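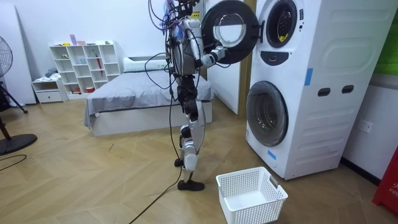 Stacked washer-dryer

A stacked washer-dryer, also called a laundry tower or laundry column, is a domestic laundry appliance in which two front-loading drums are placed one above the other within the floor area of a single machine. The term covers both units built as one cabinet and pairs of separate machines joined by a stacking kit. It should not be confused with a combined washer-dryer, in which washing and drying take place in the same drum.

Layout

In the common arrangement the washer is at the bottom and the dryer on top. The washer is the heavier of the two and produces most of the vibration, so placing it at floor level keeps the centre of gravity low. A less common layout has a full-size drum above a smaller one, the lower drum being intended for small loads or for items washed apart from the main laundry.

The controls may be divided between the two machines or grouped on a panel between the doors. Grouped controls are found mainly on one-piece units, where they can be reached by most adults without stretching. Separate machines keep their own panels, and the upper one can then stand too high for some users. The Samitby column, at 207 cm one of the taller household models, places its main panel between the drums.

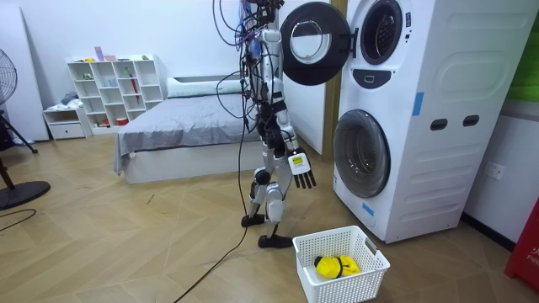
Doors are round and hinged at one side. On many models the hinge can be moved to the other side by a fitter, although this is rarely possible on a washer, where the lock and the water seal fix the direction of opening. In a narrow room both doors should open away from the nearest wall or piece of furniture, and a clear space at least as deep as the open door is needed in front of the unit.

Construction

The drum of a washing machine is normally of stainless steel, perforated to let water pass between the drum and the outer tub. The inner surface is often embossed with a pattern of shallow dimples, which makers describe as reducing wear on fabric during the spin. Lifters — raised ribs fixed to the drum wall — carry the load upwards as the drum turns and let it fall back into the water.

The opening of a washer is closed by a flexible gasket, usually of rubber, against which the glass of the door is pressed. Lint, hair and small garments collect in the fold of the gasket. Wiping it after the last load of the day, and leaving the door ajar, limits mould and odour.

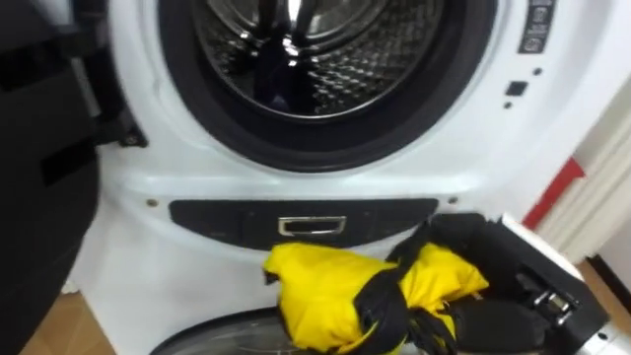
Upper drum opening of a stacked unit, with the top of the lower door at the bottom.

Detergent is added through a drawer or, on some machines, from a tank that doses it automatically. The drain pump filter is generally reached through a flap or panel near the base of the machine it serves. In a two-washer column the upper filter may instead lie behind the strip between the drums. Owners should consult the manual before removing any cover, as the position varies even within one maker's range.

Capacity and performance

Capacity is stated as the dry weight of cotton laundry. A drum rated at 9 kg is usual for the main washer in a family column. The paired dryer may have a lower rating, in which case a full wash has to be dried in two parts. The Keltireo column is listed with a top spin speed of 1480 revolutions per minute, and the Grornance Twin with two speeds, the slower one for its small drum. A higher spin speed shortens drying time but increases creasing.

Loading and unloading

The upper drum is loaded at chest or shoulder height and the lower one at knee to waist height. Large pieces such as sheets are best fed in one end at a time and spread round the drum, leaving a gap at the top. Single cloths and socks are easily missed at the bottom of the upper drum, which shorter users cannot see into without a step.

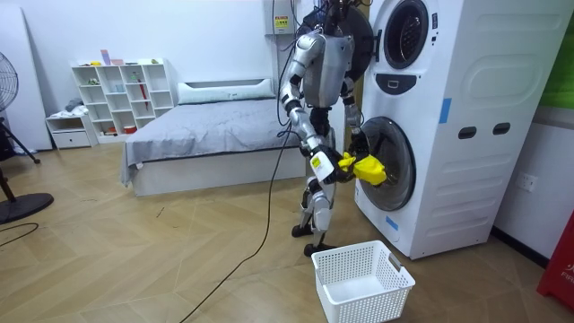

Cloths and towels should be pushed fully past the rim before the door is closed. Fabric trapped between glass and gasket prevents a proper seal and may cause a leak or stop the door from locking. When both drums are in use, it is usual to start the longer programme first.

Installation

The floor must be level and rigid. Wooden floors, including parquet, transmit vibration more readily than concrete, and manufacturers may specify a load-spreading board beneath the feet. Separate machines must be joined with the kit made for them. Transport bolts are removed before first use and refitted if the unit is moved.

One-piece columns cannot be split for carrying, and the route into the room, including door frames and stair turns, should be measured beforehand. The list price of the Portela column was 2099 euros on 18 October 2022, excluding delivery and fitting.

See also

Combined washer-dryer
Heat pump dryer
Stacking kit
Utility room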